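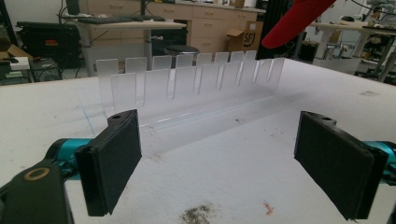 Raising the duty was the only language the other side understood, one reader of this page wrote after our March commentary on the Kultarau tariff schedule, and any government that now lowers it will have given away its strongest card. The argument deserves a serious reply. It is widely held, it is held in good faith, and it has shaped trade policy on both sides of the Drundasov crossing for longer than its supporters expected.

The case for the duty rested on a simple expectation. A higher charge on finished goods entering Kultarau would reduce sales for exporters across the border, and those exporters would press their own government to open its market. Talks would follow, and the duty would be withdrawn once an agreement had been signed. On that understanding, many firms that depend on imported parts accepted the cost without public complaint.

Four years later, there is no agreement. The schedule, which began with 130 product lines, now covers 1,938. Each addition was announced as a response to a measure taken by the other side, and each was followed by another measure in return. It is difficult to identify the point at which pressure became leverage. It is much easier to identify who has paid.

The importer pays the duty at the port of entry. Large distributors may recover the money through higher prices or better terms from their suppliers. Smaller firms usually cannot. Subramaniam, a supplier of storage fittings and laboratory fixtures, told its customers last year that it would hold its list prices for one season only. The season ended and prices rose. Its customers include clinics, schools and repair shops, none of which had any part in the original dispute.

Supporters of the present policy point to domestic producers, and they are right that some have gained. Tukeo has added a second production line and hired workers in a district that needed the jobs. Those jobs matter, and a responsible government must consider what would happen to them if the duty were removed overnight. Yet Tukeo also buys resin and tooling from abroad, and both were placed on the schedule in its third year. The same policy that protects its sales has raised its costs. The company has asked for an exemption and is still waiting for a decision.

The exemption process itself calls for attention. Applicants may wait up to 31 weeks for a ruling, during which the full duty must be paid. Refunds are possible in principle, but a small business cannot meet its payroll from a refund that may arrive in the following fiscal year. Firms with legal departments file early and file often. Others give up. A trade measure meant to serve the whole economy should not depend so heavily on an applicant's ability to manage paperwork.

There is also the matter of trust. Negotiators at Drundasov have set and extended deadlines so often that companies no longer plan by them. Orders are brought forward before each date and cut back after it. Warehouses fill and then stand half used. Banks have begun to ask borrowers how they would manage if the talks failed, and few borrowers have a convincing answer to give.

This publication does not call for the schedule to be abolished without return. A phased reduction, tied to published steps by the other side, would preserve the government's position while giving importers something firm to work with. Industrial inputs should come first. Exemption requests left undecided after a fixed period should be treated as approved. The text of any interim understanding should be made public before the next round opens.

The reader who wrote to us fears that a reduction would be taken as weakness. That risk exists, and careful drafting can limit it. The government should put a phased offer on the table at Drundasov and publish its terms on the same day.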